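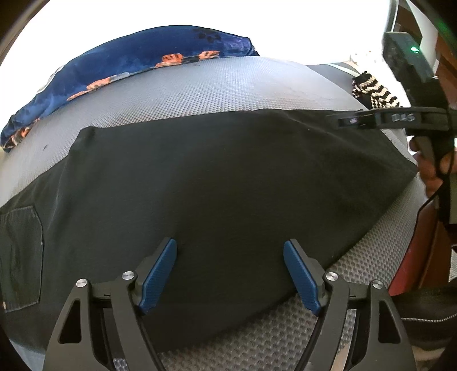

Why do black clothes get so warm in the sun?

Maybe you know this feeling. It is August, you are wearing a black T-shirt, and after a short time outside your back is very warm. Your friend has a white T-shirt and feels less hot. Why is it so?

Light carries energy

Sunlight brings energy to everything it touches. When light falls on a white cloth, most of it jumps back. We say that the cloth reflects the light. When light falls on a black cloth, most of it stays inside. We say that the cloth absorbs the light. The energy in that light does not disappear. It turns into heat.

This is also the reason why black looks black. Your eyes can see a color only when light comes from the thing to your eyes. From black cloth comes very little light.

How do people make cloth black?

Wool and cotton are not usually deep black by nature, so they must be dyed. A dye is a color that goes into the small threads of the cloth and holds there. In the old times people cooked cloth with oak galls and iron. Oak galls are small round balls that grow on oak trees when an insect lays its eggs there. In the town museum of Flolholm there is a dyer's book with 459 recipes, and 70 of them are for black! Good black was difficult. Often it became brown after some years.

Try it yourself

You need two glasses of the same size, water, a piece of black cloth, a piece of white cloth, two rubber bands and a thermometer.

Fill both glasses with the same amount of cold water. Put the black cloth around one glass and the white cloth around the other. Fix them with the rubber bands. Measure the water in each glass and write the numbers down. Then put the glasses in a sunny window and measure again every 10 minutes, for one hour.

Which water gets warm faster? Try also with a red or a blue cloth — first guess, then measure.

Words to remember

Reflect: to send light back.
Absorb: to take light in.
Dye: a color that goes into the threads.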